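Minutes of the monthly meeting, November
Place: the back workshop, Villedent building
Start: 16:00
Chair: Henryk Kwiatkowski
Minutes: Tadeusz Krajewska

1. Minutes of the October meeting

Read and accepted with one correction. The old drill press was given to the Plukell workshop, it was not sold. Henryk will correct the inventory list.

2. Money

We have 295 in the cash box after paying for cable sleeves and the new fuse. The electricity share for the winter months is 200 and must be paid before the next meeting. It was agreed that we buy nothing for the two-arm bench until this is paid, except small screws if they are needed.

3. Two-arm bench (project name Piątek)

Henryk reported on the work since October. The arms now take their commands from one computer and not from two, so the delay between left and right is smaller. The handover program was rewritten completely and is kept in the shared folder under the name Wesidum. Members who have the old version on their own laptops are asked to delete it. 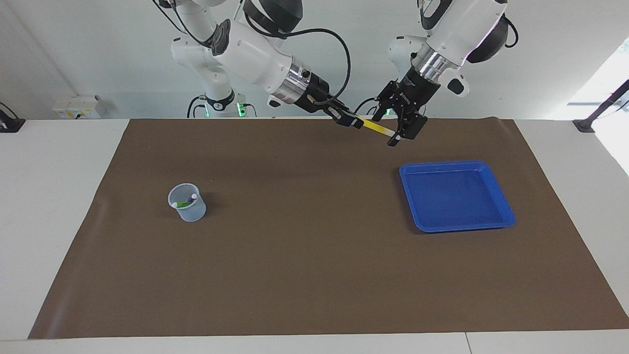
The handover is still the most difficult part of the project and most of the discussion was on this point. Tadeusz asked if the object should be released by the first arm as soon as the second arm closes, or after a short wait. For a moment both grippers must hold the yellow piece at the same time, one at each end, and if the arms do not agree on the position, the piece is bent or pulled. Henryk prefers the wait. He wants to set it in the program as a number which everybody can change, with a note of who changed it and why. Agreed.

It was also discussed whether the mat should stay. One opinion was that a hard surface gives better repeatability. The other opinion was that a dropped part does not jump so far on the mat. The mat stays for now, and the position of the tray should be marked on it with tape, so that the program can be started again after cleaning without new teaching of all points.

Action: Henryk to add the waiting time to the program.
Action: Tadeusz to bring tape in a light color.

4. Placing into the tray

We want to make the second half of the task, which is to put the piece down into the blue tray, without changing the height by hand each time. Henryk proposed to teach one point above the tray and one point inside it, and to go slowly between them. Tadeusz noted that the cable must be watched at the low position and offered to make a clip for it.

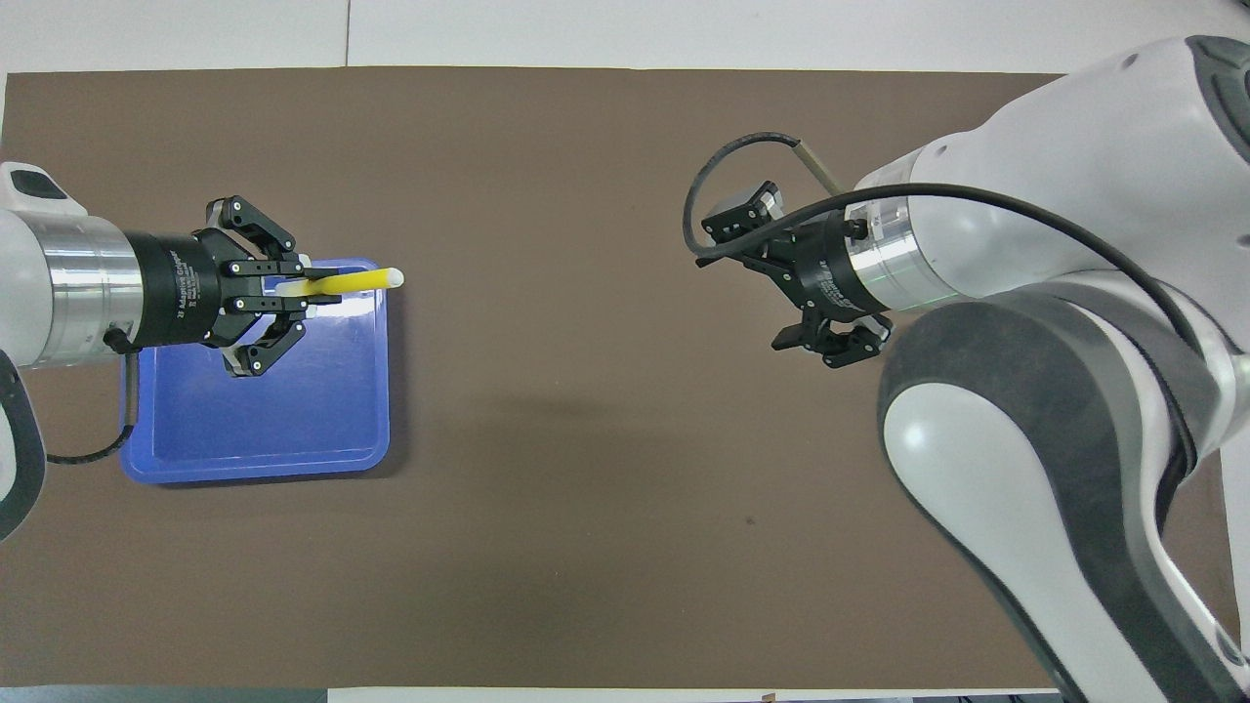
Villedent Home Automation Club, Workshop Group

For the placing test we will use the arm with the 2F Adaptive Gripper lettering facing the camera, which can hold the yellow piece over the tray while the other gripper stays open on its own side. Speed is to be kept low until the clip is ready. The test counts as passed when the piece is inside the rim and the fingers open without touching the tray.

Action: Tadeusz to make the cable clip and fit it together with Henryk.

5. Use of the workshop

The members were reminded that the bench must be switched off at the wall by the last person who leaves. The key goes back in the box by the stairs and not on the window sill. Requests for a different evening should be written in the book before the end of the month.

6. Other matters

The heating in the corridor is still not repaired. Henryk will write to the building office again.

The meeting was closed at 18:10. The next meeting is in December at the same hour.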